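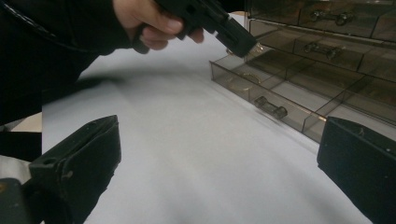
Zasham, febrero

Fodano presenta un cajonero para joyas y evita prometer que ordenará la casa

La firma de organización doméstica Fodano pone a la venta este mes Yin, un cajonero de sobremesa de plástico translúcido en tono ahumado, con cajones apilados y divididos por separadores finos. Sale con una tirada inicial de 1.000 unidades y sin la campaña habitual sobre vidas transformadas.

«Llevo años leyendo notas de prensa que aseguran que una caja cambia las mañanas de la gente. No me las creo y no pienso firmar otra», afirma Rima Karam, responsable de producto. «Un cajón dividido sirve para que un anillo no acabe debajo de un collar. Si alguien tiene demasiadas cosas, las seguirá teniendo - solo que en compartimentos.»

Antes del lanzamiento, la empresa encargó una consulta a 274 compradores de organizadores de la competencia. Fodano prefiere no convertir las respuestas en porcentajes de satisfacción: la muestra salió de su propia lista de correo y eso limita bastante lo que puede deducirse de ella. La queja más repetida fue la de los cajones opacos, que obligan a abrirlos todos para encontrar un pendiente.

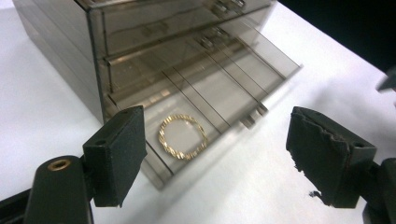

Última modificación: domingo, 18:40

En el cajón inferior, los separadores forman compartimentos largos y estrechos. Un aro dorado trenzado cabe tumbado en uno de ellos y se distingue bien sobre el fondo claro. Para pulseras rígidas o relojes voluminosos, la marca recomienda medir antes de comprar.

Lakmal Kanagaratnam, del estudio Grunitz, que firma el diseño, tampoco exagera el alcance de la transparencia. «Ver lo que hay dentro ayuda a encontrarlo. También deja a la vista el desorden, y habrá quien prefiera una caja de cartón con tapa», señala.

Yin se vende en la tienda de Fodano en Zasham y por encargo. El plazo de devolución es de 4 semanas, con el cajonero vacío y en su embalaje.

Contacto de prensa: Rima Karam, Fodano, Zasham.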